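Moving a multisite network off shared hosting, object cache question

turkgate_ops
Posts: 1,406
August 2022

We run a WordPress multisite for a chain of language schools. One network, subdirectory install, custom domains mapped on most of the sites. It has outgrown the shared plan at Prindex and I am choosing between a managed plan at Trovico and a plain VPS that we patch ourselves.

The front end is fine, full page cache handles it. The trouble is logged-in traffic. Every teacher hits wp-admin in the morning and PHP workers queue up. The current plan gives us 2 workers and does not allow a persistent object cache.

Would you fix the workers first or the object cache first?

ezzat
Object cache. Two workers is low, but if each admin request runs 2,000 queries then more workers only moves the queue to MySQL. Install Query Monitor, load the dashboard as an editor, and post the query count and total query time.

nullroute
Disagree with the order. An admin request is mostly PHP time on a typical install. Redis takes off the repeated option and meta lookups and leaves the rest where it was. I would take four workers and no Redis over two workers and Redis.

ezzat
On a single site, maybe. On multisite you have switch_to_blog() in half the plugins, and each switch can reload that site's autoloaded options. That is database time.

turkgate_ops
Query Monitor output for an editor on the main site: 1,406 queries, most of them from one plugin that builds a "my sites" widget by looping over the network. Database time is a bit more than half of the request.

nullroute
OK, that is worse than I assumed. Remove the widget before you buy anything. Then measure again. Sizing a plan around a broken plugin is how people end up on a tier they do not need.

turkgate_ops
Widget disabled network-wide. Queue is shorter, still there at peak. I still want off the shared plan.

pagefault
Check what Trovico does with mapped domains before you sign. On their older plans each mapped domain had to be added in the panel for the certificate to issue, and there was no API for it. Support told me in July that this had changed – I have not tested it.

ezzat
Also check the autoload size in each wp_N_options table. If one is several megabytes, Redis will fetch that blob on every request and you will wonder why it is slow.

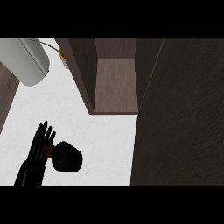 Does each site in the network need its own Redis database?
One database is enough for the whole network, because the drop-in puts the blog ID in the key for anything that is not a global group. Set WP_CACHE_KEY_SALT if a staging copy shares the same Redis server.

nullroute
Agree on the salt. I would go further and give staging its own instance. A flush from the wrong wp-cli session clears everything if the drop-in is not set to selective flush.

pagefault
Separate instance is overkill for a staging site that gets used twice a month. Selective flush does the job.

nullroute
It does until someone runs FLUSHALL by hand. The memory cost of a second instance is close to nothing.

turkgate_ops
Going with the Trovico plan that has 4 workers and Redis included, on a monthly term. Domains get moved in batches, lowest traffic first. TTL on the DNS records is already down to 300 seconds. Will post the admin timings once the main site is over.

ezzat
Post the eviction count from redis-cli info stats as well. The included instances tend to be small.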